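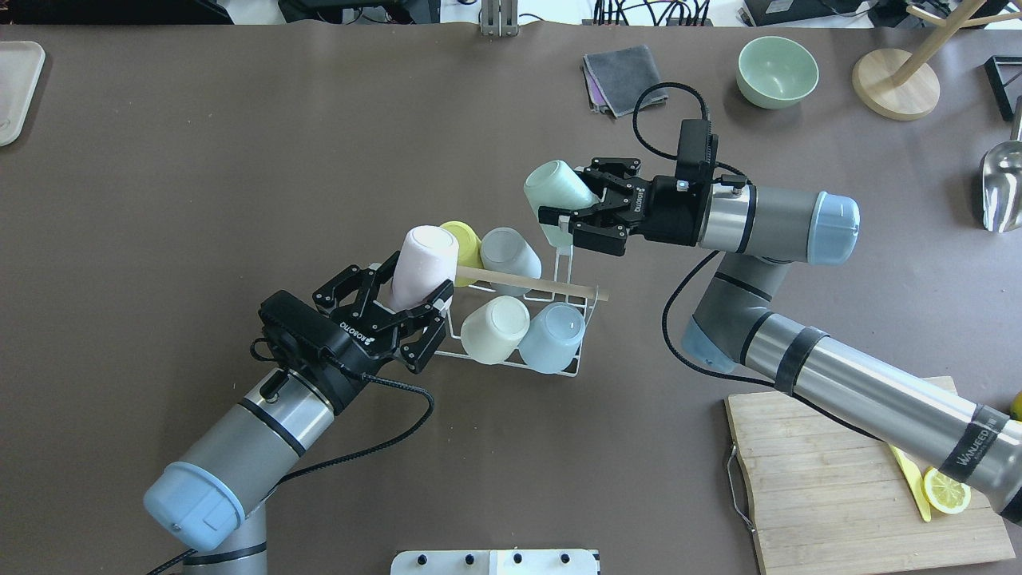 Taking part in the Demulby Families and Genes Study

We are looking for people who grew up in or near Demulby, and who still have relatives in the area, to join a long-running study of how small differences in our genes are passed down through families. You don't need any knowledge of science, and you don't need to have anything wrong with you. In fact we are especially keen to hear from people who think of themselves as perfectly ordinary, as they tend to be the ones who never put their names forward!

What the study is about

Most of what is known about human genes has come from looking at a great many people who are not related to one another. That has been enormously useful, but it leaves some gaps. There are stretches of our DNA where the same short run of letters is repeated over and over, sometimes a handful of times and sometimes hundreds, and the number of repeats can change a little between a parent and a child. We would like to know how often that happens, whether it happens more on the mother's side or the father's, and whether the age of the parents has anything to do with it. The only good way of finding out is to look at several generations of the same family side by side, and this is where you (and your mum, and possibly your gran) come in.

The study is run by the Prellitz Institute, with the reading of the samples done by our partners at the Huang Laboratory. We already have samples from a good number of families further up the valley, and our aim is to reach 3000 people in all. Demulby is a lovely place for this kind of work – plenty of families have stayed put for a very long time, and many people already know far more about their great-grandparents than we could ever dig out of the parish records.

Who can join

You can take part if you are 20 or over and can bring in at least 2 other blood relatives who are willing to join as well. Between you, you should cover 3 generations, so a grandparent, a parent and a grown-up child would be ideal. Aunts, uncles and cousins are very welcome on top of that, and so are twins of either kind. Half-brothers and half-sisters can join too, and do please tell us if that is how you are related, as it makes a difference to how we read the results.

We are sorry to say that we can't include anyone who has had a bone marrow transplant, as their blood and spit may carry the donor's DNA as well as their own. If you were adopted and are in touch with your birth family, you can join with them in the usual way.

What you would be asked to do

Everything can be done from home. We will post each person a small kit with a tube in it, and you simply spit into the tube up to the line, put the lid on firmly and send it back in the prepaid packet. Please don't eat, drink, smoke or chew gum for half an hour beforehand. Some people find it takes a while to fill the tube, older people especially, and there is really no hurry. Sitting quietly and thinking about lemons does seem to help.

There is also a questionnaire on paper, or online if you prefer, asking where you and your parents were born, how old your parents were when they had you, and a little about your general health. You may leave out any question you would rather not answer. With your agreement we may write again next January to ask whether anything has changed.

What happens to your sample

Your name is taken off the tube when it reaches us and replaced with a code. The list that joins names to codes is kept separately at Prellitz, and the people reading the samples never see it. The results are stored in Brallada, our own secure database, and are used for this study only. We will not pass them to insurers or employers.

We should mention that looking at families can now and then show that two people are not related in the way they believed. We do not report this to anyone, and we do not send out results for single people or single families. We know some of you will be disappointed by that, and we would rather you knew before joining than after. What you will get is a newsletter, written in plain English, telling you what the study as a whole has found.

You can leave at any point without giving a reason, and we will destroy your sample if you ask us to.

Is there any payment?

There is a £20 shopping voucher for each person who sends back both the tube and the questionnaire. Postage is free in both directions.

How to put your name down

Please fill in the short form on the Taking Part page of the Prellitz website, or write to us at the Institute, marking your envelope "Demulby Families". One person can fill in the form for the whole family, but each of you will need to read the information booklet and sign your own consent form before we send out any kits. If you would like the booklet in large print, just say so on the form.

Forms received by 26 April 2020 will go into the first round of kits. Families who get in touch later will be added to the waiting list for the second.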